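About Nirthorpe School of Interiors

Nirthorpe School of Interiors is an independent college offering part-time and full-time courses in the planning, furnishing and care of domestic rooms. The School was founded by Raimo Honkanen, a joiner by training, who began by teaching evening classes to seven students above a hardware shop. It now has 117 students enrolled across its certificate and diploma courses.

Our aim is to prepare students for paid work. Teaching therefore covers measuring, costing and dealing with clients as fully as it covers colour and layout. Students on the diploma course spend 17 weeks on placement with a local employer, and their placement report counts towards the final mark.

Courses

The Certificate in Home Planning is taken over one year, on two evenings each week. It is open to all applicants over the age of 18 and no earlier study is required. The Diploma in Residential Interiors is taken over two years and includes units in lighting, textiles, building rules and digital room planning. Applicants for the diploma are asked to attend an interview and to bring a small folder of work – drawings, models or photographs are all accepted.

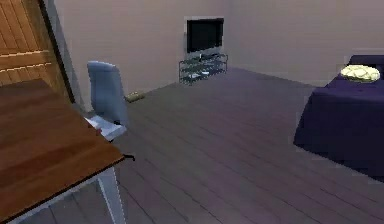 A computer-rendered bedroom-style interior with a plank floor and wooden door.

Classes are limited in size and each student is given a personal tutor, who remains with them until the end of the course. The library holds trade catalogues, pattern books and a lending collection of fabric samples, and is open to former students without charge.

Our Staff

The Principal, Līga Venckus, joined the School as a lecturer in textiles and is responsible for the curriculum. Iñaki Escobar leads the diploma course. Elisa Bianchini teaches lighting and colour, and Nahom Ejigu is in charge of placements and links with employers, among them Lekota Furnishings and the Grakar Joinery Company.

Fees and Support

The Honkanen Fund offers help with fees to up to 66 students each year. Awards are based on household income, and forms may be collected from the office or requested by post. Students who receive an award are not named publicly.

Visiting the School

The School stands on Jerkorar Street, next to the public baths. Open evenings are held in October and again in the spring term. Visitors are asked to report to the front desk – the side entrance is for deliveries only.

Page last reviewed 4/10/18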